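Notebook, bench 2 — 22 May 2024

Open day for the Vitby people. Writing this up the same afternoon so the settings don't get lost.

Who came: Britt-Marie Granström with a group from Vitby, plus two from Hyvönen who asked to join late. Asmaa Lahlou ran the arm, I did the talking and kept the log. Pekville had said they would send somebody but they didn't show. I'll send them the notes anyway.

Setup

Arm on the low bench, two-finger gripper, wrist camera on. Breralance controller, same build we have had on there for the last month. I left the grip force at setting 8, where it was for the dish trials, and turned the approach speed down two steps from normal. People stand closer than they think they do, and a slow arm is easier to talk over.

Taped the floor line again before they came in. The old tape had lifted near the door. Monitor with the wrist view went on the cart, turned toward the visitors, with a second cable run behind the cabinet. That cable is too short. It pulled the cart crooked twice and Asmaa ended up tying it to the table leg.

Run of the visit

Started at 9 with the safety talk, then the e-stop. I let Britt-Marie press it herself with the arm moving, and after that the group relaxed a good deal. Reset took longer than it should. The controller wanted the gripper re-homed and the message for that is still buried in the second menu.

First part was free motion and the teach pendant. Two of the visitors tried jogging the arm. Both went the wrong way on the wrist joint, same as everyone does, so the arrow label on the pendant should be turned around. I have written that down before (see August).

Second part was the rim grasp. Plan was one finger outside the edge of the dish and one finger inside, close, hold, release, back off. No lift over the visitors' side of the bench. Asmaa talked through each step from the monitor while I stood at the stop button.

Questions from the group, as near as I got them down:

Why go for the rim and leave the middle alone? Told them two fingers have nothing to close on in the middle of a shallow dish. Suction would do it, but Vitby handles things with crumbs and glaze dust on them and a cup won't seal on that.

Does it look at the rim or just go to a saved point? Saved point for the demo. The edge finder is in test and I didn't want to run it in front of people.

How much light does it need? Good question, and we don't have a number. The wrist view is dim and soft at close range. Asmaa thinks the exposure is set for the far position and never changes on the way in. I think the focus is the larger part of it. We agreed to try both.

One of the Hyvönen visitors wanted to know what happens with a chipped edge. We haven't tried one. Britt-Marie offered to send seconds from their shelf, which would help a lot.

Wrist view at the rim, log entry 1241. Tips nearly level with each other, pale edge running between them, and the shadow outside the rim is soft enough that I wouldn't trust an edge finder on it yet. 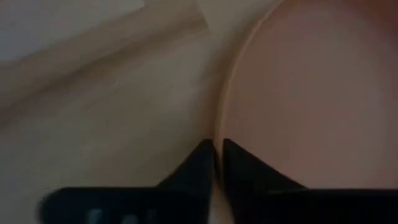

To do after the visit

Longer cable for the cart. Measure it with the cart where it stood today, not against the wall.

Exposure and focus tests at close range, one at a time, same dish both times. Asmaa has the bench for this.

Move the re-home message up to the first menu, or at least print a card for it.

Turn the pendant label.

Write to Britt-Marie about the seconds and ask what rim thickness they range over. She mentioned thick and thin in the same batch — if so, one saved point won't be enough and we need the edge finder sooner than planned.

Grip force stays at 8 until the seconds come in. Speed is back to normal as of this afternoon.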